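Notas para la charla -- Los islandeses de la Prurnska: ¿comunidad o apellido?

Empezar sin saludo largo. Dar las gracias a Signe Bach por la invitación y entrar en materia.

La versión que todos hemos leído: en julio llegaron 300 familias islandesas a la colonia Prurnska, fundaron escuela y capilla, y sus descendientes conservan lengua y costumbres. Lo repiten el folleto municipal y la web de la asociación. Yo lo repetí también, en mi primer artículo. Ahora me cuesta sostenerlo.

Primer problema, la cifra. Las 300 familias aparecen por primera vez en un discurso de Hjalti Ladefoged, pronunciado cuando ya no vivía ningún colono que pudiera corregirlo. En el registro de tierras encuentro 16 solicitudes con nombre islandés. Puede faltar papel, desde luego. Pero faltaría muchísimo papel.

(Pausa. Aquí suele protestar alguien. Dejar que proteste.)

Segundo problema, quién es quién. Ladefoged es apellido danés. Los Bach venían de Jutlandia, según la carta que me enseñó Baldur Bach. En los censos viejos figuran todos como "islandeses" porque el funcionario apuntaba el barco y no el pueblo de origen. Daneses, islandeses y un par de familias feroesas acabaron en la misma casilla, y sus nietos heredaron la casilla. 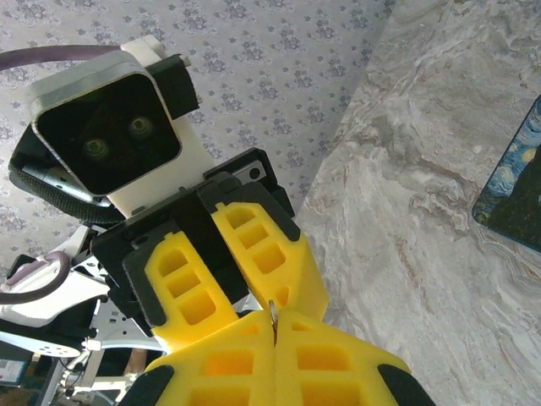

Tercero, la lengua. La asociación habla de 3028 descendientes y da a entender que una parte la conserva. Bergþóra Ásgeirsdóttir hizo entrevistas en la zona y encontró 3 personas capaces de mantener una conversación; las demás sabían rezos, nombres de comida y alguna palabrota. Leer el fragmento de la entrevista en Drodeck, solo hasta "mi abuela decía".

Sobre las recetas: el pan negro que se vende como islandés lleva anís. No voy a discutir con el anís, está bueno, pero de Islandia no vino.

Objeción previsible de Ezequiel Beltrán: que una comunidad es lo que sus miembros dicen ser. De acuerdo a medias -- la fiesta existe, la gente va, los chicos aprenden los bailes. Lo que discuto es que eso sirva de prueba sobre lo que pasó en el desembarco.

Si queda tiempo, mencionar las actas del archivo Flollow, todavía sin catalogar. Si no, pasar directamente a las preguntas y pedir que quien tenga cartas en casa me deje copiarlas.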